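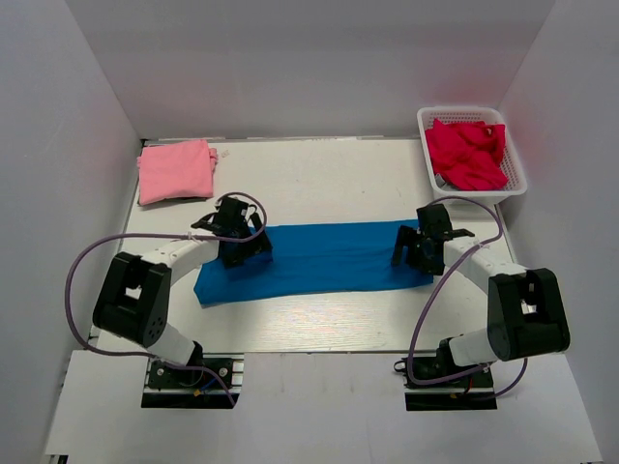 Second folding station: where the budget stands

The equipment plan for the coming year went in on October 4, 2026, and for once I'm happy to write about a spreadsheet! The short version is that we have asked for a second two-arm folding station, plus a proper spares shelf for both, and Jean Galbraith in purchasing has already come back with sensible questions instead of a flat no.

For those who haven't been down to the Carnegie room lately, the work there is still cloth. The arms take a piece each end, lay it out on the table, fold it, and put it with the others. It sounds like very little until you try to get it right with a thin fabric that creases differently every time. Iona Lindsay's group wants to move on to bigger and floppier pieces this winter, and the waiting list for table time is the main thing holding them up.

So, the request. We got quotes from Privoveck and Bolel, and both came in close enough on the arms themselves that price won't decide it. Lead time might. Bolel can ship in 49 days from the order, and Privoveck wouldn't commit to a date until the paperwork is signed. Euan Buchanan has used both and leans toward Bolel, mostly for the grippers (he likes being able to swap a finger without taking the whole wrist apart, and having watched him do it the other way I can see why).

What I want people to notice is the small stuff, which we left out of the plan last time and then paid for all year. Cables are the big one. They ride along the outside of the arms, they bend every time the elbow bends, and they are a wear item just like tires on a car. This time there are 2 full sets of cable per station in the plan, with ties and connectors, and they come out of the running costs and don't have to be argued over one at a time. Gripper fingers are in the same line. So are enclosure panels, because Isla Strachan worked out that plain gray walls for the new table can be cut in our own shop from Sarkach sheet - a very nice saving, and she has offered to do the drawings.

Cloth is in there too. We logged around 426 hours of table time last year and went through a surprising amount of fabric, so there is now a modest line for it, with several colors and weights. Baskets as well. If you have a favorite fabric that gives the arms trouble, tell Iona, she would love to hear it.

Still open: floor space, and whether the new station goes on the same circuit as the old one. Marion McIver is checking the power side and would like the final spec sheets before she signs anything. We also need to settle who gets trained first. Please don't all write to me at once, but do write, and put your project name and the hours you expect to need in the message so Jean can add them to the request.

Orders can go out as soon as Marion and Jean have both signed off. I can't wait to see the second table running!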